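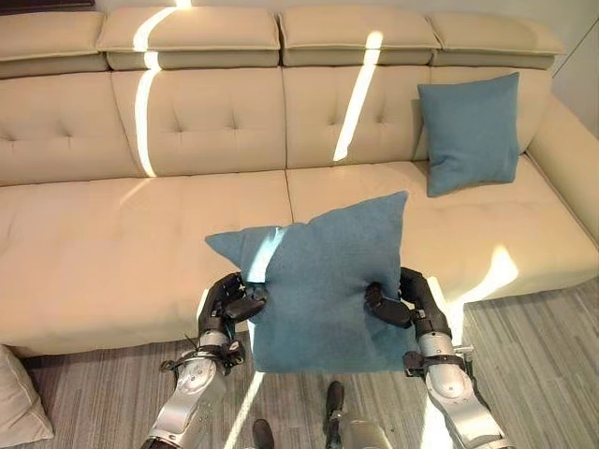
The blue pillow and the long beige sofa.

19 February 2018

Cold this morning, but the ground was dry enough to work, so I got the drip line up out of the side bed. It has been leaking at the second elbow since fall and I was tired of looking at the green patch there. The elbow had split along the seam. I cut it out and put in a new one, then found the pipe next to it was brittle too, so I took out another piece and used a coupling. That was my last coupling. I need more before spring.

While I had the line open I flushed it. A lot of brown grit came out at first and then it ran clear. The filter was worse than I expected. I soaked it in vinegar in the old paint bucket and scrubbed it with a toothbrush. One corner of the screen is torn and I should replace it, but it will do until I turn the system on for real.

The controller is still set to the summer program. I switched it off at the box. I don't trust the rain setting on it, because last year it watered straight through a wet week.

Went to Tsolakis after lunch for mulch. They had shredded bark and the coarse chips, and the chips were cheaper by the yard. I asked for 2 yards, delivered, to be dumped at the top of the driveway. The man at the counter said it might be a few days because the truck is in the shop. I also looked at the sages. Most of them were still small and had clearly been kept under cover, very soft growth. I left them. I would like to put in plants that have been outside for a while.

Bought a bag of gypsum there, then read the back of the bag in the parking lot and decided it probably won't do anything for my clay. Kept it anyway. It is in the shed next to the other bag I bought for the same reason.

Crisóforo Beltrán came by at three to look at the front slope. He has done the yards on Windance for years and his own place gets almost no water from the hose after June. He walked up and down it a few times and kicked at the soil with his boot. His opinion is that the slope isn't too dry at all. He says the water never gets in. It hits the hard crust and goes down to the sidewalk, and the plants at the top starve while the ones at the bottom sit in mud. That fits with what I have seen. The two rockroses at the top look terrible and the one by the curb has yellow leaves.

He would cut three shallow terraces across it, not very wide, each one tipped back slightly toward the hill. Stone on the front edge if I want stone, but he said packed soil and plants with good roots will hold it. I asked him for a price on the digging and he said 300 for the day if I haul away what comes off. I said I would think about it. I am fairly sure I will say yes. My back is not going to do that slope.

We talked about the lawn too. I told him I want to take out the strip along the north fence this year and leave the square in back until I see how the first part goes. He thinks I should do it all at once and be finished. He may be right, but I don't have enough plants to fill it and I don't want to look at bare mulch for a whole year. He suggested covering the strip with cardboard now and leaving it until May. I have been saving boxes in the garage for that purpose since Christmas and it will be good to get them out of there. The tape has to come off first. I did four boxes after he left and my thumbnail is sore.

After that I measured the strip. It comes to 198 square feet, less the corner where the hose bib is. I drew it on graph paper at the kitchen table. The plan so far is buckwheat along the fence, since it is the hottest part, then the low manzanita in front of that, and something gray and soft at the end by the gate. I had lavender penciled in at the gate, then erased it. The bees would be right where people put their hands on the latch. Maybe the blue fescue. I have some of it in pots already that could be pulled apart.

Did the soil test on the strip with the Clirell kit. Same as the front, on the alkaline side, the color somewhere between 8 and the one below it. It is hard to tell in the kitchen light. I'll leave the tube on the sill and look at it again in the morning.

The Tekel rain barrel is full. I used some of it on the potted citrus and the fescue and left the rest. The spigot drips if it isn't turned hard to the right. I put a saucer under it and moved one of the thirsty ferns over to catch the rest.

The manzanita by the steps has flowers on it, small pink ones, the first time it has done that since I put it in. It got no water from me at all last summer after the line broke. I had meant to run a hose out to it and never did. The one by the mailbox got watered every week and it died in September.

Things to get: couplings, a filter screen, landscape staples, a new blade for the pruning saw. Call the water district about whether the lawn has to be inspected before I cover it. I think they want to see it while the grass is still there, so no cardboard goes down until I have talked to them.

Hands are cracked from the clay. Soup for dinner and the rest of the bread. Wind is coming up now and I can hear the side gate, so I'll go out and latch it before bed.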